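Caring for a White Worktop: Cleaning, Stains and Small Repairs

Reading time: 4 minutes

White surfaces show marks that a darker top would hide. Most of these marks sit on the surface and come off with water and a little washing-up liquid. The remainder fall into three groups: dye stains, limescale and scratches. Each needs a different treatment, and the wrong one will often make the mark permanent. The notes below apply to painted, lacquered and plastic-faced tops. They do not apply to marble or other natural stone, which must be kept away from acids altogether.

Daily cleaning

Remove crumbs and grit first with a dry brush. Grit under a damp cloth is the main cause of fine scratches. Mix one teaspoon of washing-up liquid into a litre of warm water, wring the cloth until it no longer drips, and wipe in straight overlapping passes from the back edge to the front. Rinse the cloth in clean water, wipe again, then dry. Soap left to dry leaves grey patches that are easily mistaken for wear.

Check the result from a low angle with a lamp placed to one side. Light from directly overhead hides smears.
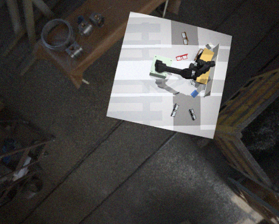 Dye stains (tea, coffee, beetroot, turmeric)

Treat within the hour where possible. Make a paste of bicarbonate of soda and water, thick enough to hold its shape on a spoon. Spread it over the stain to a depth of 3 mm, cover with cling film and leave for 30 minutes. Lift off with a plastic scraper and wipe with a damp cloth. Do not rub the paste in, as it is a mild abrasive and will dull a gloss finish.

Turmeric usually needs a second round. What is left after that tends to fade in daylight over several days. Yamuna Arumugam, who sent in the tip, puts a loose top by a south-facing window and turns it once a day.

Limescale

Rings around taps and under kettles are limescale. Soak a piece of kitchen paper in white vinegar diluted with an equal amount of water, lay it on the ring and leave it for five minutes. Rinse twice. Keep vinegar off bare metal trim and off any joint filled with cement grout. Never use it together with bleach or straight after it.

Scratches

Run a fingernail across the scratch. If the nail does not catch, the damage is in the top layer only. On a gloss finish, a small amount of plastic polish on a soft cloth will reduce it. On a matt finish, leave it alone; polishing gives a shiny patch that is more obvious than the scratch.

If the nail catches, the scratch needs filling:

1. Clean the scratch with methylated spirit on a cotton bud. Test the spirit first on a hidden edge.
2. Mask both sides with low-tack tape, 1 mm from the scratch.
3. Press in white repair wax with a plastic card.
4. Remove the tape and level the wax with the edge of the card.
5. Buff with a dry cloth.

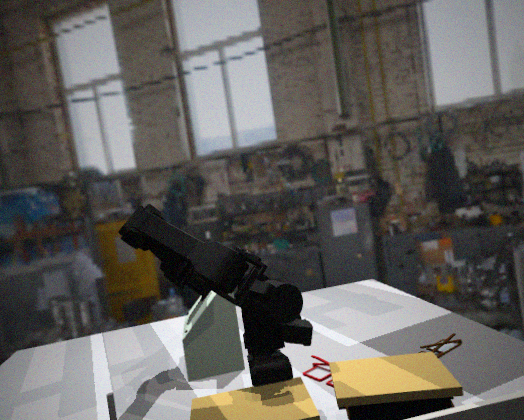 Match the white before buying wax or filler. There are warm, cold and grey whites, and a top that has been in use for years will have moved towards yellow. Compare samples in daylight, against the cleaned surface. Where two tins are close, take the darker one. A filler that is too white catches the eye.

For chips on a painted edge, wet abrasive paper of 2000 grit is fine enough to level the touch-up paint without cutting through the coat beside it. Use it wrapped around a cork block, with plenty of water, and let the paint harden for a full week first.

Heavy or hot items

Fit felt pads under anything that is dragged or turned on the surface, and replace them when they feel hard. Rubber feet can leave yellow or brown marks on white lacquer which cannot be cleaned off. Put a sheet of clear polyester between the two. Hot pans need a trivet with an air gap beneath it; a folded tea towel is not sufficient.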